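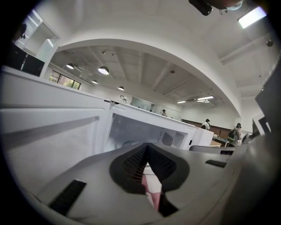 Notes on shared-kitchen microwaves, since I have spent most of October specifying them for the Warkville building. Placement first. People argue over wattage and then push the unit to wherever there is a free socket. On a counter run like ours, with the microwave standing next to a larger white appliance, the thing to check is air. The perforated grille on the right inner wall of the cavity is easy to see with the interior exposed, and it needs to stay free of splashed soup.

2/ Read the clearance figures in the installation sheet before you measure the counter. Ours asks for 100 mm above and on one side. The side matters. Swap left for right and you have met the number and blocked the outlet.

3/ Power. The unit is rated at 1000 W output. Input is higher, so do not add up output figures when you work out the load on a circuit. At Drandbridge we had a kettle and two microwaves on one radial and lost it every lunchtime.

4/ Turntable. Lift out the glass and wipe the roller ring underneath. Most of the grinding noises reported to me are dried rice in the track. Refit the ring before the glass and turn it by hand once.

5/ Cleaning the cavity: a bowl of water with a slice of lemon, 5 minutes on full, leave the door shut a while, then a damp cloth. No scouring pads on painted walls. Once the paint is through, the steel rusts and the unit should be retired.

6/ Lighting. Dome pendants over an open room are pleasant to eat under and poor for reading a control panel. If the counter sits off to one side, budget for a strip light above it. Ida Wunderlich measured 273 lux at the Ruggiero counter, and I would want more than that for chopping.

7/ Labels. One per appliance, on the front, stating what it is for and who to email when it fails. Laminated. Paper lasts a fortnight near steam.

8/ Dishwashers next. The Stullovska kitchen has a drain hose with no high loop, and I have the photographs of the floor to go with it.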